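Kurnlow Shared Workshop – Bench FAQ

Questions about using the white tables at Kurnlow. If yours is not covered, ask Lovely Castillo at the front desk.

Do I need to book a table?
Yes. Bookings open 28 days ahead on the Kurnlow site. You can take a table for up to 12 hours in one day. If you will be late, send a message, or the table goes to the next name on the list.

What kind of work are the tables meant for?
Small, clean work: sorting strips and offcuts, light assembly, laying out parts for a kit. Sawing, sanding and anything with open flame are done in the back shop, which has its own rules and its own sign-up sheet.

Why are the tabletops white?
Small dark parts are easy to find on them. Thin strip stock is the usual thing to go missing, and on the old brown benches it could take ten minutes to spot a piece lying flat. The black backdrop behind the tables cuts down glare from the windows.

How should I handle thin strips?
Hold them near the end and keep the rest clear of the table edge. Long pieces bend under their own weight, so support the middle when you move them. Thin metal can have a burr along one side. Gloves are in the drawer under the sign-in book.

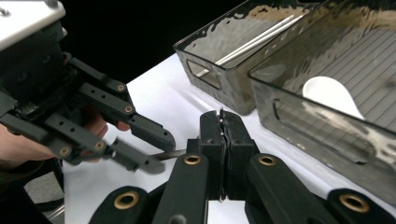 Can I leave work out overnight?
No. Tables are cleared at closing. Trays with lids can be stored on the rack by the door – write your name and locker number on the lid. Trays without a name are kept for 28 days and then emptied.

How do I clean the surface?
Damp cloth and plain soap. Please don't use solvent, it leaves dull patches on the white. For glue, let it set and lift it with a plastic scraper. Report scratches to Amado Salazar so he can add them to the repair list.

What if I drop something on the gray floor?
Use the magnet bar first if the part is steel. Sweep after that, and check the dustpan before you tip it out.

Can I bring my own lamp?
Yes, if it clamps on and the cord is in good shape. The tables are already brightly lit, so most people find they don't need one.

Where do I report a problem after hours?
Call the front desk, extension 2342, and leave a message with your table number. Analyn Dizon checks the messages each morning.

Page last updated 23/07/2026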